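From: Oi-ling Poon
To: raris-subtitles list
Date: May 8, 2021
Subject: Re: [raris-subtitles] Drift in reel 3 of Hosmont

Hilkka Eskola wrote:
> The English file for Hosmont is in sync until the
> station sequence and then runs late, getting worse
> toward the end. By the last line it is 54 frames off.
> Is this the file or the player? I am working from the
> Ranham transfer, the one we were sent in January.

It is the file. The Ranham transfer restores a shot at the start of reel 3 that the older print lacks, and whoever retimed the subtitles moved the whole reel by a fixed amount. That fixes the first lines. It does nothing for the two shorter trims later on, so the error adds up at each one.

I compared the cue list against the picture. There are 1,794 cues in the film and 33 of them fall between the first and second trims. Those need one offset, everything after the second trim needs another. Do not stretch the file to fit. Both versions run at 24 frames, and stretching will put reels 1 and 2 out as well.
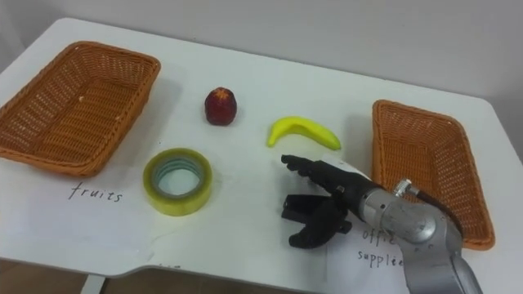

Tabletop with paper label, "fruits"

Two other points while the file is open. Cue 9 still has Huang's old translation of the letter, with the brother's name spelled two ways. Please use the spelling from the end credits. And the song over the dance hall should be in italics all the way through - at the moment the second verse is in roman, so it reads as dialogue from the man at the bar.

I will post the corrected reel 3 to the list once I have watched it through at normal speed. Reels 1, 2 and 4 can be checked now. If anyone has the older print on disc, please tell me the running time of reel 4 to the frame, leader excluded.

Oi-ling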